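Search articles Enter keyword Go

How to Put Together an Acting Resume When You Have Few Credits

Filed under: Getting Started, Auditions & Paperwork

A casting office reads an acting resume fast. It wants to know what you have done, who trained you, how tall you are and how to reach you. Everything else can go. The steps below are for someone with school plays, a student film or a couple of web episodes to their name, and they work for stage or screen.

1. Set up the page

Use one side of one sheet, trimmed to the size of your headshot. Pick a plain font and keep it the same all the way down. Put your name at the top in larger type, with your phone number and email under it. Leave off your home address, your age and your date of birth. If you have an agent, the agent's contact details replace yours.

2. Add your stats

Height, hair color and eye color go on one line. Singers add vocal range. Weight is optional now and many people skip it.

3. List your credits in three columns

The first column is the title, the second is the role, and the third is the theater or production company, with the director's name if there is room. For film and television, the middle column gives the size of the part – lead, supporting, co-star – and the character name is left out. Stage credits do use the character name.

Group credits by type. If you are submitting for a film, film goes first. Within each group, put the strongest credit at the top, even if it is older. A finished resume line might look like this:

Trelletti Supporting Habte Pictures / dir. Fuad Kumsa 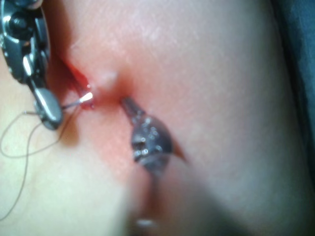 Glenys Tuhiwai wrote in to say that she would leave background work off completely, even on a first resume, and that she once cut 6 lines of it and was left with two real credits. She got more callbacks with the short version, she said, and she thinks the white space did her no harm.

Her advice matches ours. Background work can be mentioned in a cover note if it taught you how a set runs, but it should not sit beside speaking roles.

4. Put training right after credits

Give the class, the teacher and the school: "Scene Study, Ayane Kawaguchi, Prollel Studio." Short workshops count. With few credits, this section will be the longest one on the page, and that is normal for a new actor.

5. Be careful with special skills

Only list what you could do in the room today if asked. Accents, instruments, stage combat, juggling and a valid driver's license are all fine. If you write "fluent Spanish," expect to be spoken to in Spanish.

6. Check it and save it

Read every name against the program or the credits roll. Save the file as a PDF with your own name in the file name. Print a few copies and staple each one to the back of a headshot, at 2 corners, with the text facing out.

Update the page whenever you finish a job – the longer you wait, the harder it is to remember who directed it.

Related articles
Choosing a Headshot Photographer
Slating for a Self-Tape
What a Co-Star Credit Means
Finding a Monologue Under Two Minutes
Student Films: What to Ask Before You Say Yes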